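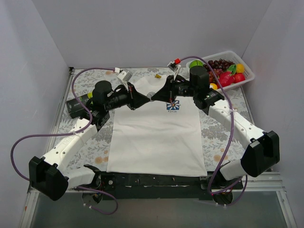 Drundstead, January

Redunley Clothing Prices, README

Redunley is a table of secondhand clothing prices from charity shops and market stalls. It has 3000 rows, and each row is one garment that was on sale with a price tag. The shops are in Drundstead and Sutherland. We made it for people who study local prices, and also for shops that want to compare their own.

Filed under: Open data / Textiles / Prices
Shares 100 | Comments 7

Files

prices.csv is the main table.
shops.csv has one line per shop, with the town and the type of shop.
even.csv is the smaller set that we call Even. It has 300 garments from each town, chosen by chance. Please use it when you compare the two towns, as the main table has many more rows from Drundstead.

Columns in prices.csv

item_id: text, never used twice
shop_id: the same code as in shops.csv
type: shirt, T-shirt, trousers, dress, coat, knitwear, other
size: copied from the label, empty if the label is missing
print: yes or no
condition: 1 (worn) to 4 (like new)
price: in cents, whole numbers only

The condition was judged by the person who wrote down the price. Two persons can judge the same coat differently, so small differences in this column do not mean much. A crease is not counted as wear. A stain or a hole is.

Missing values

In 710 rows the size is empty. We did not guess it from measurements. The price is never empty. Garments without a tag were left out.

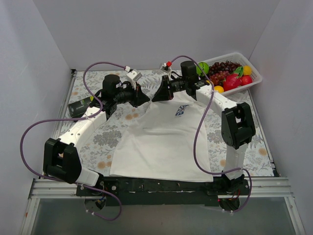
Is the price the one that the buyer paid?
It is the price on the tag. Some shops give a discount at the till, and we have no record of that.

Known problems

Children's clothes are mixed with adult clothes under the same types. Coats are few, and you should be careful with any average for them. In the first version, the letters in some size codes were lower case. They are corrected now, but old copies may still have them.

License

Free to use and change, if you name Redunley as the source.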